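### 3.2 Layout of shared work surfaces

The survey covered 522 desks in the Tellenton and Flonbridge offices. Each desk was scored for free area, reach distance and the number of loose items left out at the end of the day. Scoring followed Dehghan and Kong, with one change – items kept on a tray or board were entered as a single group. 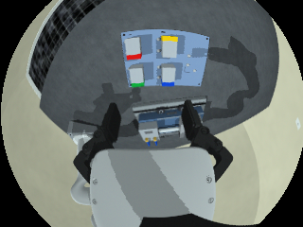

**Figure 2.** Rendered view of four blocks grouped on a light blue board over a dark grey surface.

Grouped items were moved less often than loose ones at both sites. The effect was weaker at Flonbridge, where desks were shared by up to 40 staff over the study period. Scores from 100 desks were checked by a second rater (Y. Shin), and disagreements were settled by discussion. Desks in use for less than a month were left out of the reach analysis in Section 3.3.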